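Publications > Supportive Care > Section 3

Search this site Enter keyword Go

May
By Lamai Khamphan and Chalerm Saengthong

3.2 Home monitoring between treatment cycles

Patients who received outpatient chemotherapy for large B-cell lymphoma at the Khunthong day unit were asked to keep a diary at home between the cycles. The diary covered temperature, appetite, mouth pain and fluid intake. Of the 100 patients invited, 76 returned a diary that could be used for the analysis. The others are included in the safety results of Section 4 but are left out here.

Temperature was taken in the morning and again in the evening. Patients entered the values on paper, and a nurse at Khunthong copied them into the Asach record system at the next visit. When a value was missing, we did not replace it by an estimate. Patients with a fever were told to telephone the unit at once and not to wait for the next entry – this instruction was printed on the cover of the diary in large letters.

Fluid intake was more difficult to collect. Many patients drank from their own cups and glasses, and the volumes they gave were often guesses. We therefore treated any day with less than 800 ml recorded as a low-intake day, and we did not use the exact volumes in the comparison between the two groups.

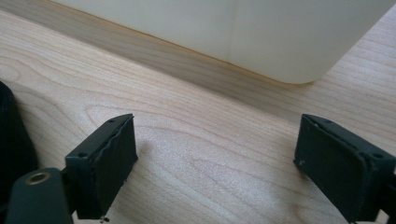 Figure 2. Off-white plastic container on a pale wooden tabletop.

3.3 Contact with the nurse

Each patient in the Clernby group received a telephone call from a nurse in the first week after every infusion. The Fonurov group received the usual care, with a leaflet and a number to call. The nurse followed a short list of questions and wrote down any advice given during the call. If the patient could not be reached, the nurse tried again the next morning, and after that the call was marked as missed.

Family members sometimes answered for the patient. We accepted these answers for appetite and fluid intake, but for mouth pain only the patient's own words were recorded. The two authors read the call notes separately and discussed the entries on which they did not agree.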